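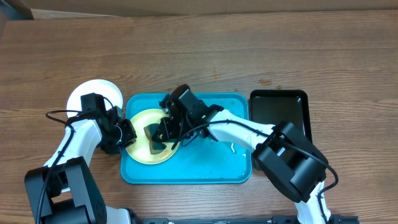

May, bench notes, dye room. Started 7:40 in the morning.

Second go at the walnut hull bath. The first one came out the color of weak tea and I was sulking about it all week, so this time I soaked the hulls for much longer before heating anything. The bag was the last of the Cordeiro hulls, which are crumbly and full of grit, so everything went through the paint strainer twice and I still found sand in the bottom of the pot. If we order again let's try the Kaltlow ones, they cost a bit more but they come in whole pieces and you can lift them out by the handful.

Wool is the Hinditz two-ply, 13 skeins, scoured last night and left in a bucket with the lid on. I split them into two lots. One lot got alum at the usual strength, the other went in with nothing at all, because walnut is supposed to hold without a mordant and I've never really tested it properly (I always chicken out and add alum to everything!). Total dry weight was 1,612 grams, and yes, I weighed it again, because the kitchen scale has been drifting and I don't trust it any more. Could somebody please change the battery before we all start blaming our recipes.

Bath went up slowly. I held it just under a simmer for over 30 minutes with the alum lot, then turned it off and went to answer emails with the lid on. Came back and it smelled like a wet cellar, in a nice way. The yarn looked almost black in the pot, but they always do. Lifted one skein, squeezed it out, and it was a good deep brown with a bit of red in it where the sun hit – so much better than last time that I did a small dance by the sink.

The plain lot went into the same bath afterward, which I know is not a fair comparison. I should have split the liquor in two first. I thought of that with the wool already in my hand and decided I wasn't going to heat a second pot. So anyone reading this: the plain skeins are paler, but that could be the missing alum or it could just be a tired bath. Needs doing again with two pots.

Iron dip on the two end skeins, one from each lot. A tiny pinch in warm water, in and out in a couple of minutes. They went a lovely charcoal brown. The alum one feels a little harsher to me, though I may be imagining it. I'll card some of each and see how they feel in the hand next week.

Rinse was the boring part. It took forever to run clear and I gave up before it did, so there's going to be some bleeding when we wash the finished swatches. Hung everything on the back rack, away from the window, tags tied on with cotton string. Blue string is alum, white string is plain, knotted string means iron.

Leftover bath is in the tall bucket with the red lid. Please don't pour it out, I want to try the Cukness linen in it, and there's at least one more pale shade in there. It will get a skin on top, just skim it.

To buy: paint strainers, cotton string, a pack of 35 tags (the small ones with the metal ring), gloves in medium. My fingernails are brown again and will be for days.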